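Visit report: two-arm dish handling station at Pevitz
26/10/2018

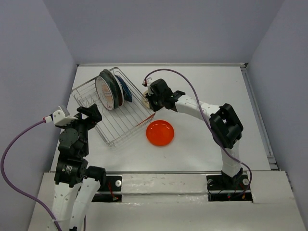
The two-arm station at Pevitz, with the wire rack and one plate on the table.

I went to Pevitz to see a two-arm station set up for dish work. We have been asked to put a number in next year's equipment budget for the dish room at the Achari site, and up to now the only number we had came from a sales sheet. Mbali Mathebula, who runs demonstrations at Pevitz, gave me most of a morning and answered nearly everything I asked. What she could not answer is listed near the end.

The station

The work area is a white tabletop with plain walls on three sides. Both arms are mounted at the near side and reach in over the table. Each has its own gripper and its own small camera mount, with a purple cable running back from it. The cables are routed on the outside of the arms and held with ties. I asked whether that would survive a working kitchen. Mathebula said a covered cable kit is available and is priced separately, so it needs its own line in our request.

The dish rack is thin silver wire and sits at an angle on the table. Plates stand on edge in the upper part of it, close together, in different colors. An orange-red plate was flat on the table by the corner of the rack, with the right gripper over it. I was glad to see mixed plates in use. Our own stock is mixed too, and a quote based on one plate size would not tell us much.

The platform in front of the table has open recesses with wiring and small connectors in them. Pevitz treats this as a bench unit. Anything we bought would have to come with a closed base, and the Floslow package does include one. I would want that in writing on the quote.

What it would cost us beyond the arms

The price of the arms is the part everyone asks about. At the Achari site I think the other items will decide whether we can do this in one budget year.

Floor space. The station with its walls is wider than the counter we had in mind. We would lose the second drop-off shelf. The alternative is moving the wall sink, and facilities has already told us that would be a separate project.

Racks. Pevitz suggests buying a set of matching racks and retiring the old ones. We have 56 in use and a good number are bent. I would plan on replacing all of them in the same order.

Power and air. The station runs from ordinary wall power and needs no compressed air, which takes one item off our August list.

Training. Floslow includes 13 hours on site. Mathebula's view was that two people per shift should go through it. We run three shifts, so six people, plus one spare, makes 7. Their hours should be charged to the project and not to the kitchen.

Service. There are two plans. The cheaper one has a next-day response and no loaner parts. The other keeps a spare gripper on our shelf. I lean toward the second. If a gripper fails at lunch we go back to doing everything by hand, and we would have to keep staff on the schedule for that.

Comparison with Tevitz

Tevitz quoted us for a single arm on a track. It takes less room and the quote is lower, but it does not include cameras or a rack. Once those are added I expect the gap to be small. I have asked them for a revised quote on the same terms so the two can be put side by side.

Open questions

Pevitz could not give me a breakage rate for our type of plate. They offered to run a trial if we send 300 pieces from our own stock, and we would pay freight both ways. I recommend doing this before any order is placed.

I also did not get a clear answer on cleaning. The table surface can be wiped down. The grippers are another matter, and I need to know what they can be washed with and how often the finger parts are replaced. Mathebula is checking with the supplier.

Last, the delivery time depends on when we order. Orders placed before the end of the year go into the spring build. After that it moves to summer, when the Achari dish room is at its busiest.

Next steps

I will send the plates for the trial once freight is approved. The revised Tevitz quote and the Pevitz answer on cleaning will go into the budget folder as they come in. For now I suggest we hold the line in the draft budget open and leave the old figure out of it.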